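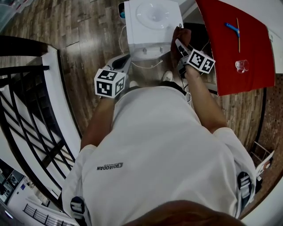 When do the new washer and dryer rules at the Ellis apartments take effect?

They apply to new installations from 29 March 2026, and units already in place have until the end of December to be brought into line.

The change covers in-unit laundry appliances at all 13 buildings of the Ellis complex, which is managed by Adasell. Residents received the revised appliance standard by mail together with a two-page installation sheet. It replaces a set of house rules that had been amended several times and that disagreed with one another on vent length and hose type.

Under the revised standard, rubber fill hoses are no longer accepted. Supply lines must be braided stainless steel, with the installation date written on a tag at the valve end. Hoses are to be replaced every five years, whatever their condition. Each washer must sit in a drain pan with a leak sensor at the low corner, and the shutoff valves must be reachable without moving the machine.

Dryer vents are treated in more detail. Foil and plastic flexible ducts are prohibited. The run from the machine to the exterior wall must be rigid metal, four inches in diameter, with joints sealed by metal tape and no screws projecting into the airflow. The short transition piece behind the dryer may be semi-rigid metal, provided it is not crushed when the machine is pushed back. Where a vent run cannot be kept within the length given by the dryer manufacturer, the resident may install a ventless condensing or heat pump model instead.

"Most of the leaks we deal with start at the hose, and most of the dryer complaints are lint in a duct that sags," said Lorraine McPhee, building operations manager at Adasell. "The old rules allowed both kinds of material. The new sheet has one specification for each."

Adasell reviewed its maintenance log before drafting the standard. The log listed 170 laundry-related calls over two years, including water damage to floors and ceilings below. Repairs that involved a second apartment took longer to close, mainly on account of access.

Inspections will be carried out by Doltau, a mechanical contractor. An inspector will check hose type and date tags, test the leak sensor, and measure airflow at the exterior vent hood with the dryer running empty. Residents must clear items from the top and front of the machines beforehand. A failed inspection results in a written notice listing the items to be corrected, followed by a second visit. The first two visits are free. A third carries a charge of $200.

Stacked units have an added requirement. The dryer must be fastened to the washer with the stacking kit made for that pair of models, and generic straps will not be accepted. Floors under stacked units are to be checked for level in both directions. Areeba Rana, who wrote the technical section for Doltau, said vibration during the spin cycle was the main concern.

"A quarter inch out of level is enough for a stacked pair to walk across a smooth floor," Rana said. "Set the feet with a level, tighten the locknuts, then run a spin with the drum empty and check again."

The standard also limits the replacement of gas dryers. Existing gas models may stay in service until they fail, after which only electric models may be installed. Buildings on the older electrical panels will need a circuit review first, and Adasell has asked residents there to submit the model number and rated current before buying a replacement.

Some residents have questioned the cost. Jacinto Manríquez, who has lived in the complex since it opened, said he was quoted $400 to replace a foil duct with rigid pipe, including the removal and refitting of a closet panel. He has asked Adasell to negotiate a group rate.

McPhee said a group rate was under discussion with Doltau and with Sometti, a local appliance dealer that has supplied many of the machines now in use. No price has been agreed. Residents may use any licensed installer in the meantime, but must keep the receipt and present it at inspection.

Shared laundry rooms are not covered by the document. Those rooms are maintained under a separate contract, and their vents are cleaned twice a year — a schedule that remains unchanged.

Inspection times will be assigned by building, with notices posted at the mailboxes two weeks ahead. Requests for a different time should go to Mared Gough at the management office. Copies of the installation sheet are available there and in each lobby.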